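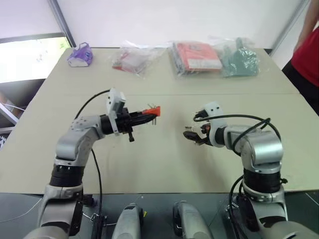

A equipa de manipulação do laboratório Valderrama concluiu a primeira fase do ensaio comparativo de garras paralelas, iniciado no final do verão passado e conduzido sobre a plataforma de dois braços. O ensaio opõe a garra Wollex, já em serviço no laboratório, à nova versão da Poklow, disponibilizada para avaliação durante o período letivo. Para além dos blocos rígidos habituais, o protocolo passou a incluir artigos embalados em plástico transparente, como os que se alinham ao fundo da mesa, e peças pequenas, do tamanho do objeto cor de laranja preso na garra esquerda. A inclusão destes materiais foi proposta por Sobia Memon, responsável pelo plano de ensaios, na reunião de preparação de agosto.

Nesta primeira fase foram registadas 3596 tentativas de preensão, das quais 3071 foram consideradas válidas para efeitos de comparação. As restantes foram excluídas por falhas de comunicação com o controlador ou por erro na colocação inicial do artigo. O critério de sucesso manteve-se inalterado em relação aos ensaios anteriores: o artigo deve ser levantado, transportado até à zona central da mesa e pousado sem queda intermédia. Entre as tentativas válidas, 2506 cumpriram integralmente o critério.

Os resultados por garra serão publicados no relatório técnico, após revisão por Danish Jafri. Podem, no entanto, adiantar-se algumas observações de caráter geral. Com peças rígidas, o comportamento das duas garras é muito próximo, e as diferenças registadas não justificam, por si só, a substituição do equipamento. Com embalagens flexíveis, a garra Poklow revelou maior regularidade no fecho, ao passo que a Wollex exigiu ajustes frequentes da força – sobretudo quando o plástico forma pregas junto ao ponto de contacto. A transferência de peças entre os dois braços continua a ser a operação mais exigente. Nos ensaios preliminares, quase 50 transferências tiveram de ser repetidas por desalinhamento entre os dedos no momento da entrega.

O controlador Relteck foi utilizado em todas as sessões, com a mesma configuração de velocidade e de limite de binário. Sekar Raju, que acompanhou a integração, assinala que a passagem dos cabos pelo exterior dos braços limita a rotação do punho em determinadas posições e recomenda que o seu traçado seja revisto antes do início da segunda fase. A recomendação foi aceite, e o novo traçado será verificado em movimento lento antes de ser autorizado para as sessões de registo.

A segunda fase terá início após a calibração das câmaras e incidirá exclusivamente sobre tarefas bimanuais: abertura de sacos, passagem de peças de uma garra para a outra e arrumação de artigos em posições definidas. A coordenação caberá a Valentina Ojeda. Os grupos que pretendam propor artigos para o conjunto de ensaio deverão enviar a respetiva lista, com dimensões e peso, ao secretariado do laboratório. Não serão admitidos recipientes de vidro nem artigos com líquidos.

Os dados da primeira fase encontram-se disponíveis na área interna, mediante pedido. Os pedidos de utilização da plataforma para outros fins ficam suspensos durante a calibração – as reservas já confirmadas serão remarcadas individualmente.

Pesquisar no boletim
Introduza uma palavra-chave
Pesquisar

Artigos recentes
Novas regras de reserva da sala de ensaios
Sidra Hashmi apresenta trabalho sobre calibração de câmaras de punho
Controlador Relteck: notas de instalação
Formação em segurança para utilizadores de braços robóticos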